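Workshop notebook, 19 Dec 2025
Bike: Prineo 1000 twin, in for idle hunting and a flat spot off closed throttle
Entered by: R. Dawber

Continued from the June entry. At that time the carbs were balanced, the pilot screws reset, and the bike left running acceptably. Owner now reports the idle wandering again once the engine is fully warm, and a stumble on light throttle. No fault above quarter throttle. Cold start is normal.

Checked before touching the carbs: valve clearances (in spec, no shims changed), plug caps (both good), battery voltage at idle and at 3/4 charge on the stand. Airbox seated, filter clean. Fuel fresh. Ruth had already replaced the left intake rubber, so that was ruled out by spray test only and not stripped. Right rubber looked sound from outside but the idle rose when sprayed at the lower edge. Pulled it. Hairline split on the underside, visible only with the rubber flexed.

Fitted new Canari rubber on the right. Clamp torqued to the manual figure. Repeated the spray test on both sides with no change in idle speed. Fault reduced but still present, so carbs off.
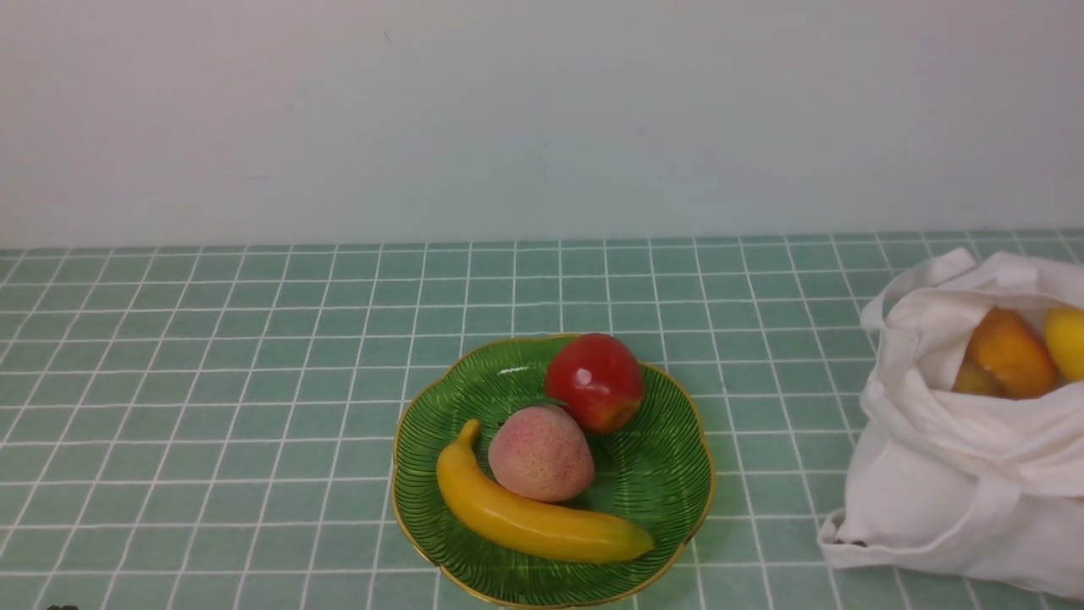
Pilot jets came out without trouble. Left was clear. Right had a varnish ring at the cross drillings and would not pass a strand of wire cleanly. Small parts now go on a plate while a carb is apart, one plate per carb, and they stay on it until the carb goes back together. A green glass one with a scalloped rim is fine, but the fluted lines make a pilot screw washer harder to find than it would be on plain white. Use white for the washers and O-rings. Callum lost a washer in June doing it the old way and we spent longer looking for it than rebuilding the carb.

Ultrasonic bath, two cycles, fresh solution. Jets blown through afterwards and checked against a lamp. Float heights measured with the gasket off and the tang just touching the needle. Left correct. Right slightly high, corrected at the tang. Needle seats wiped, no visible ring on either needle tip. Diaphragms held to the light, no pinholes.

Pilot screw O-rings were flattened on both sides. Replaced with the Tahiri kit parts. Note that the kit has two O-rings close in size and the bag is not marked. The thinner one is for the screw. The other goes in the fuel joint between the bodies. Adaeze has written this on the drawer label.

Bench synchronized by eye on the bypass holes, then back on the bike.
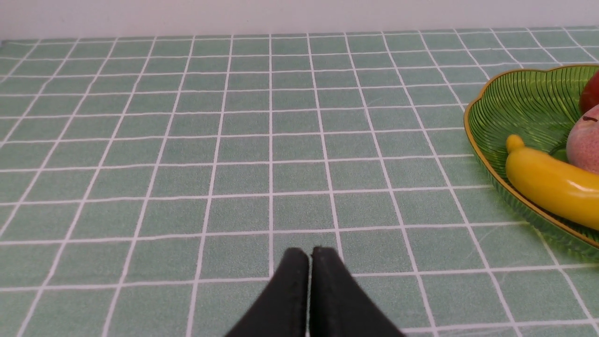
Photo: Ronja Ljungberg

Final balance done with the Pullero gauge set, engine warm, fan on. Before adjustment the two sides were 223 and 200 on the gauge scale. Brought to match at idle, then rechecked at slightly raised revs. Pilot screws set by best idle, one side at a time, with the idle knob backed down after each. Left ended up further out than right by a quarter turn, which I can live with.

Main jets are 119 stamped on both, matching the previous owner's notes. Left alone. There is no complaint at larger openings and plug color is normal.

Road test by Callum, two loops including the hill. Idle steady after the second loop with the engine hot. Stumble gone on light throttle in second and third. Slight popping on the overrun, to be looked at. Suspect the exhaust joint on the right, where there is some soot at the clamp.

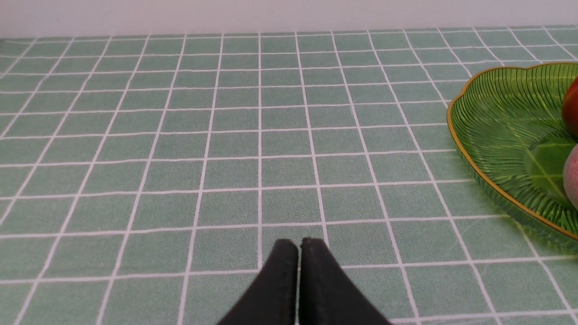
Should the carbs be balanced again after changing only an intake rubber?
Check them on the gauges, as the old leak may have been masked by the last adjustment. If the readings match at idle and at raised revs, leave the screws where they are.

Outstanding:
Exhaust clamp and gasket, right side. Gasket on order.
Recheck idle after the owner has put a tank of fuel through it.
Throttle cable free play at full lock, both directions. Felt tight on the left.
More O-rings for the drawer, thin size.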